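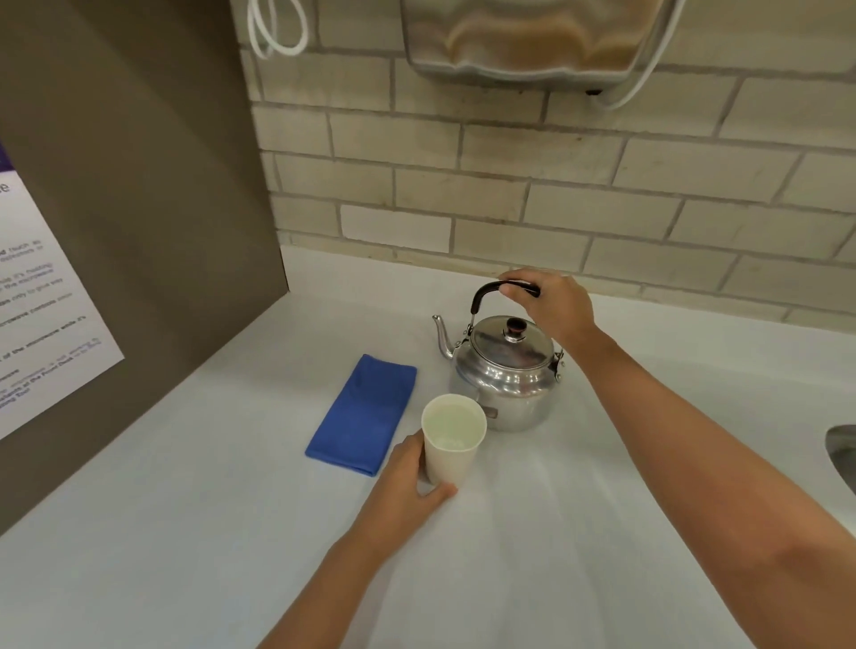

November, evening

My shoulders are tired today, so I write this sitting low in the chair with the notebook on my knees. I want to keep this habit for the whole winter, also on the evenings when I have little to say.

We are still at the kettle task. Kalevi wants 716 good demonstrations of it before we move to the next one, and this morning we had 263. By hand it is an easy thing. You hold the cup with the left, take the kettle with the right, pour, put the kettle back, wipe with the cloth if necessary. I have done this at home since I was a child. But when I must do it for the robot, I become a person who has never seen a kettle. I think about my thumb. I think about how high the elbow is. Yesterday I poured so carefully that Kalevi stopped me and said that the robot will learn to be afraid of tea.

He has a point. The policy copies everything, also the waiting. If I stop two seconds above the cup because I am thinking of lunch, then the arm will stop there too, and it will not even have the lunch to think of. So I try to move in one line. Not fast, but without holes in it. In the first hour I manage well. After that I begin to hurry the last part, putting the kettle down before the left hand is finished, and Tariq finds it in the review and marks it yellow.

Tariq Mirani is very strict with the yellow marks. I was a little angry with him in the beginning, I can admit it here. Today he sat with me after the coffee break and we went through my recordings from the last days, side by side with his own. His left hand always holds the cup low, near the bottom, and it stays there until the pouring is over. Mine slides up. I did not know this about myself. In the afternoon I held low every time, and my hand felt strange at first, as if it belonged to someone more polite.

The cloth is a question we did not solve. Kalevi wants it always folded and always on the left side of the cup. Tariq wants to change the place and the folding, because in a real kitchen the cloth is where the last person dropped it. I agree with Tariq but I did not say it loudly. We decided that the first part of the set stays as it is and the last 166 will have the cloth in different places. I wrote this on the task sheet and both of them signed, so now it is the law.

After lunch I did some 60 repetitions, which is my best number for one afternoon. I also had a turn on the other side, with the Vaven controllers, where I don't use my own hands but drive the arms from the chair. This is much harder for me. The kettle handle is a thin target and I can't feel when the fingers have closed around it. With my own hand I know before I lift. With the controllers I must look, and wait, and lift a little, and look again. I got four good ones and many bad ones. One time I put the spout against the rim and pushed the cup over, and the water went to the edge of the counter and on my shoe. Kalevi was kind about it. He said the bad ones are also useful if we label them honestly, so I labeled: "cup down, operator error, shoe."

There was a message from the Lekcombe office. They will visit at the end of the month and would like to see the robot pour by itself. Kalevi read it aloud and then he read it again more slowly. I think we can show something. The grasp works on most trials now, the pouring is the weak part, it stops too early or it goes on too long. Maybe my low left hand will help. Maybe not, it is only one afternoon of data.

I dreamed last night about the kettle, that I lifted it and it was very light and kept going up.

To remember for tomorrow: the long sleeves were a bad idea, wear the gray T-shirt. Ask Tariq for the recordings that he marked green, I want to watch his right wrist. Buy cups on the way, the small shop opens at eight. Call Mother before she calls me.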